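Foam letters on a fabric backdrop: mounting and hanging notes

Foam letters are light enough that most failures come from the fabric, seldom from the adhesive. Work on the backdrop first.

Cloth. Black cotton or a cotton blend with a tight weave hides seams and shadows best. Wash it once without softener, which leaves a film that tape will not hold to. Iron it face down and hang it the same day. Folds left overnight set again and show under side light.

Top edge. Spring clips are quicker than tacks and leave no holes. Set the two outer clips first, pull the cloth level, then divide the remaining width evenly. A sheet that sags between clips needs closer spacing - heavier clips will not cure it. Side drapes can hang loose, as they carry no load.

Letters. Lay them out on the floor before mounting anything. In a two-row layout, put the larger letters on the lower row and align both rows on a vertical center line chalked on the cloth. Pale colors read well on black. Orange and bright yellow read from farther off.

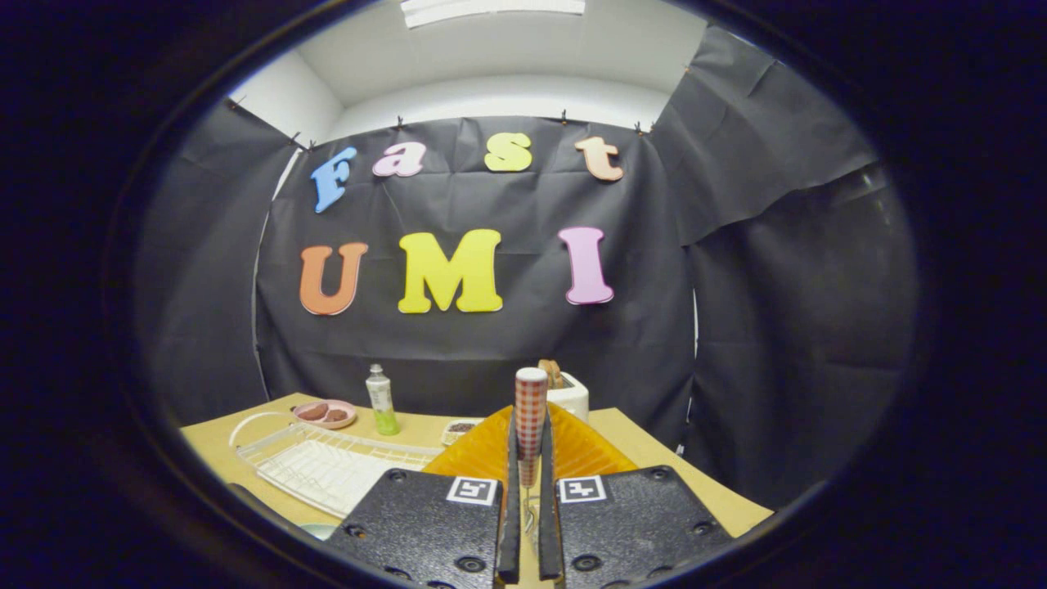 Fixing. Hook-and-loop dots hold on a napped cloth but slip on smooth polyester. For smooth cloth, use two dressmaker's pins per letter, pushed in from behind at opposing angles. One pin lets the letter rotate. Double-sided tape is good for an afternoon at most. Radwa Lahlou tested the Trorau foam tape on 700 gram cloth and had letters dropping by 4 p.m.

Table in front. Leave a hand's width between the cloth and the tabletop edge. Keep a toaster well forward of any fabric, and unplug it when it is not in use. Wire racks snag loose weave, so place them toward the front.

Storage. Roll the cloth on a tube, face in. Store letters flat in one layer with paper between colors. Pink and orange foam can transfer in a warm closet. Ours go in the Usholm 399 box, which takes both rows with the clips in a bag on top.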